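# Setting a Table for November — Project Report

Chantal Ross and Nicanor Arellano, Trisholm, Aug 22, 2019 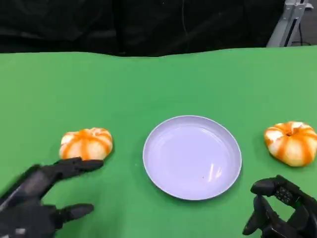 How much do you need to put on a table before it feels like autumn? Very little, as far as we can tell, provided the few things on it have enough room and are in colours that suit one another.

We came to that answer slowly. Our first plan was a full harvest table, with leaves, candles, folded napkins and more squashes than we could sensibly carry up the stairs, and we were very fond of it on paper. Then our tutor, Teodoro Tovar, kindly asked where the food would go, and we had to start again.

## What we tried

We cut everything back to a plain round plate and two small pumpkins, creamy white with orange stripes, on a green top. The plate is a pale lavender-white, and we had worried it would look chilly beside the pumpkins. To our eyes it does the opposite and lets the orange do the warming up — Nicanor still thinks a cream plate would be kinder, and we have agreed to differ.

The pumpkins went one to the left of the plate and one to the right. We also spent a happy afternoon on paper sketches with them both behind the plate, but kept coming back to one on each side, perhaps out of habit.

## What people said

We showed the idea to 60 visitors at the Trisholm open day and asked them to write down the first meal that came to mind. Soup won comfortably, which pleased us both no end! A few people wanted a cloth, and Higinio Esquivel wrote a very thoughtful half page in favour of darker greens.

## Still to do

We would like to try a bowl next, and a third pumpkin if we can find one of a similar size. Chantal is drawing up the layouts for November.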